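Search this guide Go
Filed under: Set-Up > Hand Teaching

4. Teaching the first fabric grip

1. Set the arm to free-move and take a gentle hold above the wrist -- it should feel nearly weightless.
2. Guide the fingers down on either side of a fold, then press Close.
3. Pause for a breath before you lift, and press Save.

Caution: Keep your own fingers well away from the jaws.
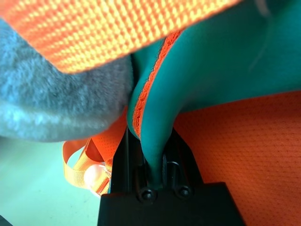 Fig. 4. Green fabric gripped at a fold, orange mesh alongside.

3 comments | Share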